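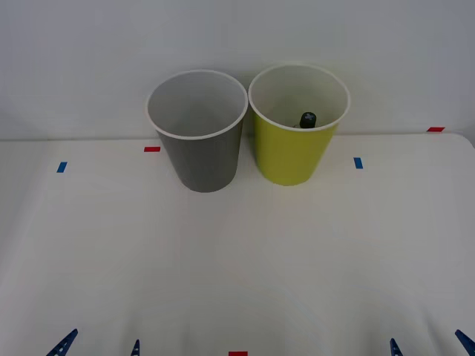

Assister à une démonstration de robot, ça se prépare. Je le dis après en avoir vu passer un bon nombre, et après être rentré de plusieurs d'entre elles avec un enthousiasme qui n'a pas tenu jusqu'au lundi. La dernière en date, c'était la journée portes ouvertes de Nalura, le 4 juillet 2022, dans les locaux de Grabowska. Un poste à deux bras, une table blanche, deux gobelets en papier, un gris et un jaune-vert, avec un petit objet noir dans le second. Des bouts d'adhésif rouge et bleu collés sur le plateau. C'est sur ce genre de poste que la méthode ci-dessous sert le mieux, parce que tout y a l'air simple.

Avant de venir

Demandez le programme par écrit, et demandez surtout quelle tâche sera montrée. « Manipulation d'objets du quotidien » ne veut rien dire. « Transférer un objet d'un gobelet à l'autre », si. Marin Vukčević, qui m'avait invité, a mis deux courriels à me répondre sur ce point, et encore, la réponse tenait en une ligne.

Prenez un carnet et un chronomètre. Le téléphone convient, mais on finit par filmer et on ne regarde plus rien.

Étape 1 : regarder la table avant les bras

Tout le monde regarde les pinces. Commencez par le plateau. Repérez les marques au sol ou sur la table et demandez à quoi elles servent : position de départ imposée, limite de la zone de travail, simple aide pour l'opérateur ? Les trois réponses n'ont pas du tout la même portée. Si chaque objet doit être reposé sur sa marque avant chaque essai, vous assistez à la répétition d'un geste, et il faut le noter comme tel.

Regardez aussi ce qu'il y a derrière. Un mur uni et un éclairage régulier, c'est confortable pour une caméra. Votre atelier ressemble-t-il à ça ? Le mien, non.

Étape 2 : demander qui commande

La question paraît impolie, posez-la quand même : le robot agit-il seul, ou quelqu'un le pilote-t-il ? Un bras téléopéré par une personne entraînée peut être très impressionnant et ne rien prouver sur l'autonomie. Chez Nalura, Edeltraud Prantl a répondu franchement que les deux modes existaient sur le poste et que la matinée se ferait en téléopération. J'ai apprécié. La plaquette distribuée à l'entrée, elle, parlait d'« autonomie complète ».

Étape 3 : compter tous les essais

Faites un trait par tentative, réussie ou non, dès la mise en marche. Les essais « pour chauffer » comptent. Les essais interrompus « à cause de la lumière » comptent aussi. Fixez un minimum avant d'arriver ; je prends 30 essais, et je m'en vais avec une simple impression si on m'en montre cinq. Notez à part les interventions humaines : un gobelet redressé à la main entre deux passages, c'est une intervention.

Étape 4 : proposer une petite variation

Restez raisonnable, personne n'aime le visiteur qui vide ses poches sur le plateau. Quelques demandes qui passent bien :

Intervertir les deux gobelets.
Déplacer l'un d'eux de deux doigts par rapport à son repère.
Remplacer un gobelet par un autre, d'une couleur différente.
Poser l'objet sur la table au lieu de le mettre dans le gobelet.

Attendez la réponse et écrivez-la mot pour mot. Un « pas aujourd'hui » est une information. Un gobelet en papier s'écrase ou se renverse facilement, on peut donc comprendre une certaine prudence – mais alors qu'on le dise.

Étape 5 : se méfier des gros chiffres

On m'a annoncé 3355 démonstrations enregistrées. Très bien. Sur combien de tâches ? Avec combien d'opérateurs ? Combien ont été écartées ? Mojtaba Talebi avait la première réponse, il m'a promis les autres. Je les attends toujours.

Étape 6 : rédiger le soir même

Une page, pas plus. La tâche, le mode de commande, le nombre d'essais, les interventions, les variations refusées ou acceptées. Laissez les adjectifs de côté. Si vous étiez plusieurs, comparez vos traits avant d'en discuter : Todor Omerović et moi n'avions pas le même total, et l'écart venait des reprises qu'il n'avait pas retenues.

Envoyez ensuite la page à l'organisateur et laissez-lui quelques jours pour corriger les erreurs de fait.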